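Projects > Prollau > Progress reports > Hand-held gripper trials

August 2021
By Nabila El-Sayed

Hello Anderson, and hello to everyone at Zestano who gets this passed on to them. You asked for something a bit less stiff than the January report, so I've left out the tables and I'm just going to tell you where we've got to. The short version is that we're on track with the money, a little behind on the recordings, and much happier with the finger pads than we were!

As you'll remember, the plan was to try two sorts of pad on the same hand-held gripper body and see which one people could use for a whole session without wanting to throw it across the room. The flat pads came with the kit. The ribbed ones are the rounded black ones we had made up by Juredia, and they meet in a V, so that small things tend to slide down into the gap and stay there. I was a bit doubtful about them (I thought they'd be too fussy on anything wide) and I'm glad to say I was wrong about most of it.

We did 214 tries with the ribbed pads and 206 with the flat ones. I'd wanted the two to be equal, but we lost part of an afternoon when a cable worked loose and I decided not to make up the difference with tired people. Every try was one of the bathroom jobs from the list we agreed: turning a tap knob, lifting a container and putting it down somewhere else, opening the flap of a cardboard box, pressing a wall switch. The flat pads are fine on the boxes. On the knobs they're a pain, because they slip round the curve and you end up squeezing harder and harder. The ribbed ones grab and that's that. Even the people who'd started out liking the flat pads were asking to swap back by the end of the week.

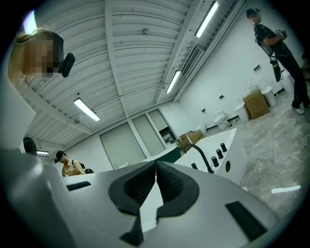

The switch was the one place the ribbed pads did worse. You want a nice blunt end for pressing and the V gives you two edges with nothing in the middle, so people turned the whole thing sideways and used one pad as a sort of thumb. It works, but it looks awkward and it makes the wrist ache. Juredia have offered to square off the tips on the next set and I've said yes please. They're not charging us for the change, only for the material.

Now, the less cheerful bit. We promised you 600 good recordings by the end of this stage and we won't have them all in time. I'd put that down to two things. The first is that we threw out more than we'd planned for after checking, mostly ones where a hand got in the way of the view just as the pads closed. The second is that training takes longer than I'd allowed. People pick up the grip itself very quickly, but they move too fast, and it takes a good long session before they slow down enough for the recording to be any use. I ought to have known that from the kitchen work and I've put it into the plan for the next stage properly this time.

I've also changed how we run the room. We used to have everyone start together and it was chaos, with people waiting for the same sink. Now each person has their own order of jobs on a card, so somebody's on the taps while somebody else is doing boxes, and they move round when they're ready. It's a lot calmer. The cables on the floor are still a nuisance and I'd like to go over to battery packs, which brings me to the next thing.

Money! We've spent what we said we'd spend on pads and room hire. There's a bit left over under travel, as the trip to see the Abdel Hamid workshop ended up being a video call (a very good one, they took a gripper to bits for us and showed us how they stop the spring from sagging). Would you be happy for us to move what's left of that across to batteries? We'd need 4 packs, plus a charger. I can send you the quote, but I'd rather have your yes before I ask them to hold the price.

For the next stage I'd like to drop the flat pads altogether, apart from a few tries on the switch so we've something to set the squared-off tips against. I'd also like to move the camera mount up a little and tilt it down, to see if that sorts out the problem with hands getting in the way. If it does, we should catch up on the missing recordings without needing extra days in the room.

Could you let me know about the travel money when you get a minute, and also whether you still want the raw recordings sent over or just the checked ones? The raw lot is enormous and I suspect you'd sooner not have it.

All the best,
Nabila

Contact the Prollau project office | © 2021 Prollau | Back to top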